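Chapter 3
Planning and Costing a Two-Arm Workstation

Equipment budgets for small automation cells are usually drawn up around the arms. The arms carry the largest single price, but a purchase plan that stops there will understate the sum needed. This chapter treats the workstation as the unit of purchase: arms, grippers, table, framing, computer, cabling and the floor area on which they stand.

The first task is to list every item that must be present before a plate can be lifted from the table and placed on a shelf. Items already owned are entered at nil cost but are still listed.
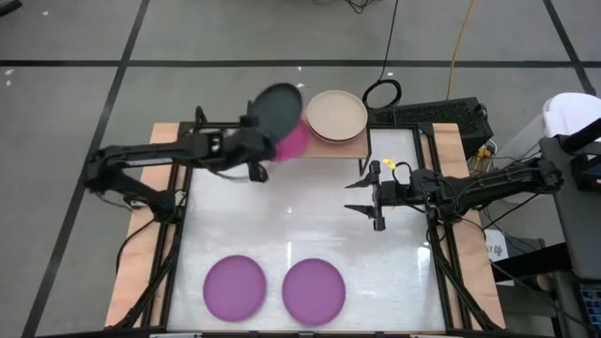 Figure 3.1 Two-arm station with plates and raised shelf. Both elbows extend past the table.

Floor area is measured to the outermost reach of the elbows. In the Baltbridge plan, used throughout this chapter, Wolfram Sperling allowed 402 mm of clearance on each side and entered the additional area as a yearly charge.

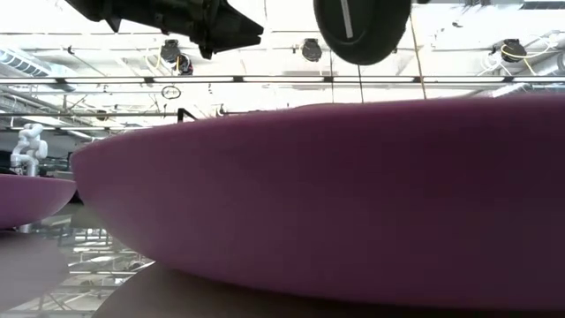 Test objects form a separate budget line and should be fixed before grippers are ordered. Suppliers such as Skuvmont and Stelmakh quote for fingers by object thickness and rim shape, and a late change of object reopens the quotation. A wide, shallow bowl with a smooth, curving outer wall, like the purple one nearest the viewer in Figure 3.2, should be quoted separately from a flat plate. The Baltbridge plan set aside 1769 euros for fingers and 18 spare objects.

Section 3.1 sets out the item list. Section 3.2 deals with delivery times and staged payment.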